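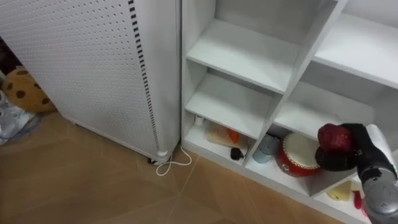
Flinholm, 24/04/2020

The Skemum Code is a voluntary code of practice for mobile manipulators, that is, wheeled or fixed robots with one or more arms, working in homes, child care centres and other furnished rooms. It is maintained by Hutarau, a standards group based in Flinholm, and covers the handling of household objects, the condition of the floor and the records kept by the operator. It does not cover industrial cells or vehicles.

Background

Work on the code began under Nasrin Kiani, who had earlier written handling rules for warehouse arms at Mandagi. Those rules assumed fenced areas and identical cartons, and were of little use in a room with toys, cans and fruit on the shelves. The first draft ran to 138 clauses. Amirul Hidayat and Kurniawati Raju cut it to 16, moving most of the remainder into an annex of guidance notes.

Provisions

Clause 4 deals with open shelving. An arm placing an object must approach from the front of the unit, at a speed no greater than 400 millimetres per second, and must slow further before the object crosses the edge of the board. The grip is to be held until the object is supported from below. An apple held at the edge of a cubby shelf, with the compartment behind it clear and small toys stored in the row beneath, is a typical placing task under this clause.

Clause 5 concerns soft and easily marked items. Fruit is treated as a separate class, and grip force is set by trial on the same kind of fruit — a plastic stand-in is not accepted.

Clause 7 concerns floors. Cables are to be run along the wall or taped down wherever the base may travel. A loose cable beside a shelving unit or near the caster of a movable panel must be recorded, and the base kept clear of it. Panels on casters are treated as movable obstacles even when their wheels are locked.

Clause 11 requires a person within reach of a stop control whenever the arm is powered. Operators keep a log of dropped objects, unplanned contact and stops.

Revision and criticism

Edition 2 changed the wording of clause 7 and added child care centres to the scope. Wahyudi Yeoh has argued that the speed limit is too generous for low shelves, where a child may reach in from the side. Amândio Esteves has objected to the fruit rule on grounds of cost and waste. Comments on both points close in June.

See also: Guarding of collaborative arms; Mobile base; Teleoperation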